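Storing Family Papers at Home: Workshop and Kitchen-Table Tips

Most household collections of letters, deeds, report cards and clippings can be put in stable order with basic supplies and a clear table. The notes below apply to loose paper. Bound volumes, negatives and tape need different handling and are covered on separate pages.

Before you start

Wash and dry your hands. Skip the cotton gloves for paper; they reduce feel and catch on torn edges. Gloves (nitrile, unpowdered) are for photographs and negatives only.

Clear a table larger than the largest item. Cover it with clean white blotter or unprinted newsprint and replace the sheet when it picks up dirt. Use pencil, 2B or softer. Keep pens, drinks and adhesive tape off the table.

Do not sort and clean in the same session. Sort first, with items left in the order you found them until you have written that order down. A bundle tied together by the person who kept it is a unit. Give the bundle a number before you open it.

Removing fasteners

Rubber bands: if brittle, lift off the pieces with a flat plastic spatula. Residue that has bonded to the sheet stays where it is.

Paper clips: lay the sheet flat, slip a strip of polyester film between clip and paper on both sides, hold the long side of the clip down and lift the short side. Do not slide the clip off the edge. Rust tears fibers.

Staples: open the legs from the back with a microspatula, then lift from the front. Standard jaw-type removers should not be used on anything older than you are.

Pressure-sensitive tape: leave it. Interleave the sheet with silicone release paper so that it does not stick to its neighbor, and note it on the folder.

Surface cleaning

Use a soft, wide brush of goat hair or similar. Work from the center outward, one direction only. Vulcanized rubber sponge may be used on sound paper with printed text. Do not use it over pencil, charcoal or pastel, or on any sheet with flaking ink. Cut the sponge into blocks and trim the dirty face off as you go.

Mold is a separate matter. If it smears, it may be active. Bag the item, move it away from the rest and ask a conservator.

Folders and boxes

Folders should be acid-free and lignin-free, and the same size throughout a box. Letter-size folders go in letter-size boxes; a legal-size folder bent to fit a letter box will curl everything in it. Score the bottom of the folder along the nearest crease so it stands square.

Do not fill a folder beyond its highest score line. A box should be full enough that folders stand upright and loose enough that one can be drawn out with two fingers. Fill any gap with a spacer of folded box board.

Newsprint is acidic and stains whatever touches it. Photocopy clippings onto buffered paper. If the original is kept, give it its own folder.

Where to put the boxes

An interior closet on a main floor is the usual choice. Attics run hot and basements run damp. Keep boxes off exterior walls and 3 inches clear of the floor. Relative humidity of 42 percent is comfortable for mixed paper; a steady reading matters more than an exact one. Place a hygrometer at box height and read it at the same time of day each week. Our readings are taken on Wednesday.

Listing what you have

One line per folder is enough for a first list: box number, folder number, title, dates. Titles go name first, then type of material. Sample lines from the Tsuji household list:

Box 1, Folder 1. Tsuji, Masaru. Letters received, Manitberg
Box 1, Folder 2. Tsuji, Masaru. Pay records, Zornbridge
Box 1, Folder 3. Unidentified. Receipts and cards
Box 2, Folder 1. Oversize. House plan, folded

Undated folders are marked "n.d." Guessed dates go in square brackets. Do not renumber when new material arrives; add it at the end and let the list do the work of bringing related folders together. The Tsuji list reached 905 lines without a renumbering.

Print the list on plain bond and put one copy in Box 1. Keep the file in a plain text format as well as whatever program it was typed in.

Flattening rolled items

Do not force a roll open. Let it relax in a closed plastic bin above a shallow tray of water, with a rack between, and check it every hour. Remove it when it unrolls without resistance, place it between blotters, and weight it evenly overnight. Coated papers and anything with water-soluble ink should not be humidified at all.

Notes on this page compiled by Reiko Yagi. Last checked in October.

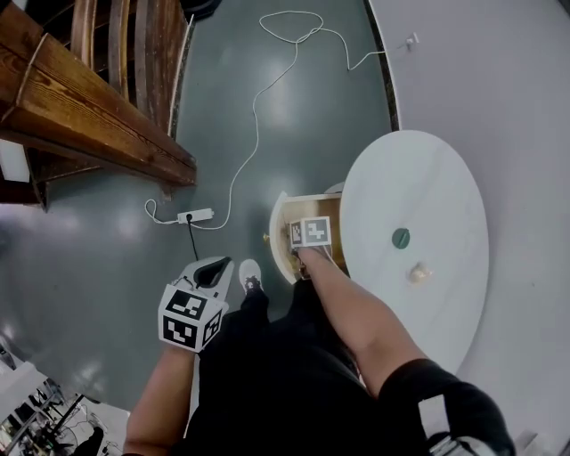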